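About Clarno

Clarno is a shared workshop for laboratory automation. Members design, build and test small machines that move plates, tubes and reagents, at a scale that fits on a table. The shop began in a garage belonging to Ingegerd Engström, where she and Sekar Ginting were rebuilding a secondhand plate washer, and moved into its current rooms when the washer, a lathe and two cars could no longer share the space.

We are a membership organization. We do not sell instruments, and we do not take on contract manufacturing. Designs that come out of the shop are released with drawings, wiring diagrams and a parts list, including the parts that did not work and what replaced them.

What we build

Most projects fall under bench-scale plate handling. Commercial systems for this work assume a dedicated room, a service contract and a fixed protocol. Our members tend to have a spare table and a protocol that changes every month. The machines are designed accordingly: standard fasteners, a flat base sheet, one arm, and nests that can be unbolted and moved with a hex key.

The longest-running project is Tveit, a plate-moving workcell led by Vilgot Isaksson. Tveit takes microplates from one row of positions and sets them down in another. Each layout is modeled in simulation before any hole is drilled in the base sheet. Reach, approach angle and finger clearance are checked there first, and the nest coordinates from the model are used as the starting values for teaching the real arm.
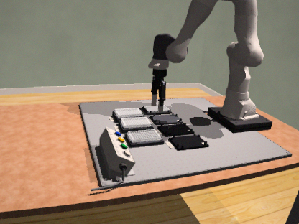 Tveit layout in simulation: gripper over the rearmost nest, microplates in the adjacent row.

Both rows in this layout run diagonally across the platform. A layout square to the platform edge is easier to drill, but in our models it pushed the wrist close to its joint limit at the far positions. The diagonal costs an afternoon with a drilling template and gives the arm a more even working range. The control box has its own four buttons, so a run can be handled at the bench without a keyboard.

The acceptance test for a Tveit layout is 3000 consecutive plate transfers with no dropped plate and no manual correction. The current revision failed its first attempt at transfer 529, when a nest screw backed out and the plate seated high on one corner. The screws now get threadlocker and a witness mark. The second attempt was stopped at 2328 by a worn gripper cable, which has been rerouted with a larger bend radius. The third attempt is scheduled for December.

A second project, Cemia, is a tube decapper built by Gunnel Hägglund. It works on one tube size and is slow. Torque data from the bench trials is available to members on the shop server. A version for a second tube size has been drawn but not cut.

How the shop works

Members get access to the electronics benches, the small mill, the printers and the simulation workstation. Use of the mill requires a sign-off from Ingeborg Gisler, who runs machine safety. The sign-off takes one evening and covers workholding, tool changes and cleanup. Robot arms have a separate sign-off. Until a member has it, arms are run at reduced speed with a second person at the stop button.

Project files live in a shared repository. Every layout gets a revision letter, and the letter is written on the base sheet in paint marker. If the sheet and the file disagree, the sheet is treated as scrap until someone measures it. Simulation files are stored next to the drawings they were made from, with the units stated in the file header. We lost a base sheet to a missing units line once and would like to keep the total there.

Membership is capped at 15, which is what the benches and the extraction fan can support. There is a waiting list. Applicants are asked to describe one thing they have built, at any level of finish, and one thing they would like to build. Prior experience with robotics is not required. Willingness to write down what was done is.

Equipment and support

The linear rails and motor drivers in the decapper were supplied at cost by Emedance, a local parts dealer. All other equipment is owned by the shop and paid for out of dues. We accept donated equipment if it comes with its manual and fits through a standard door. We do not accept centrifuges.

Contact

Questions about Tveit go to Vilgot Isaksson, and questions about Cemia to Gunnel Hägglund. For membership and visits, write to Sekar Ginting. Visitors need closed shoes, and safety glasses are on the hook by the entrance.

Page last revised May 8, 2026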